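Grovstead Community Garden and Flower Share
Progress report to the Dingate Fund, covering the second half of the grant year
Last updated: February

First of all, thank you for your patience with this one. The report was meant to reach you before the new year, and then the boiler in the potting room gave up, the seed order came early, and it slid down the pile. We hope the extra weeks have at least made it a fuller account than it would have been.

You will remember that the grant was given for three things: bringing the lower beds back into use, running the flower share for households in Grovstead who wouldn't otherwise buy flowers, and holding workshops through the darker months. The lower beds have been the slowest. The ground there sits wet well into spring, and we spent a good part of the autumn digging a drain along the Bang Lane side and barrowing in compost. We ordered roughly 1,000 bulbs, mostly tulips and narcissi, and they all went in before the frosts, though the last trays were planted by torchlight at half past four with everybody's fingers numb.

The flower share has gone better than we dared hope. Over the period we gave out 336 bunches, each with a small card saying what was in it and how long it might last. We had planned to stop when the dahlias finished, but people kept asking, so we carried on with dried stems, seed heads and whatever evergreen we could cut. 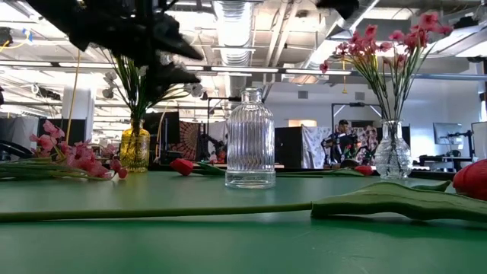
One household on the share wrote to us in the autumn, and we have their leave to pass it on: we had the bunch on the kitchen windowsill for nearly a fortnight, and my mother, who doesn't say much these days, told me the names of everything in it. The only thing I'd ask is whether they could come a bit later in the day, as we're often at the clinic in the mornings. Joan

We have taken Joan's point, and from now on there is an afternoon round as well as the morning one. It costs us a little more in fuel, which we have met by moving £15 a month across from the printing line. We hope you are happy with that, and do please say if you would rather we had asked first.

The workshops began in November in the hall on Grirkska Road. We offered 12 places at each, and apart from one very icy evening they were full. The first sessions were about sowing hardy annuals and saving seed, which suited the keen gardeners, and the later ones were about cutting and arranging – something we had rather undersold in the bid and which turned out to be what most people came for.

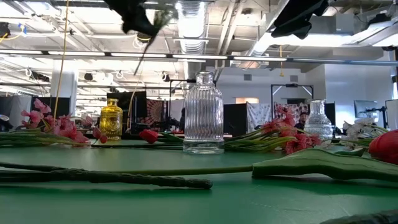 Spending on the workshops is a little under budget, mainly because the hall let us have the winter evenings at the daytime rate. We also bought hardly any containers, having put out a plea for unwanted ones and been given far more than our shelves will hold. Plain ribbed glass like the tall clear vase in the middle of the table is much the most useful sort for beginners, with a narrow neck that holds a few stems upright without any fuss, and we shall keep a set of those by for next winter. The saving has gone towards a second pair of loppers and new gloves in small sizes.

Two things have not gone to plan. The polytunnel cover tore in the December gales and has been patched twice, and we shall need to replace it before the tomatoes go in. We are getting quotes and don't expect to come back to you for the money. The other is the water butt scheme, which has stalled while we wait for permission to fix a downpipe to the hall roof. We have chased this and will chase again.

Between now and the end of the grant we mean to open the lower beds for cutting, start the share again with the first narcissi, and hold an open afternoon when the tulips are out. You would be very welcome at that, and there will be cake. The full accounts are attached separately, with receipts for the drain and the bulbs.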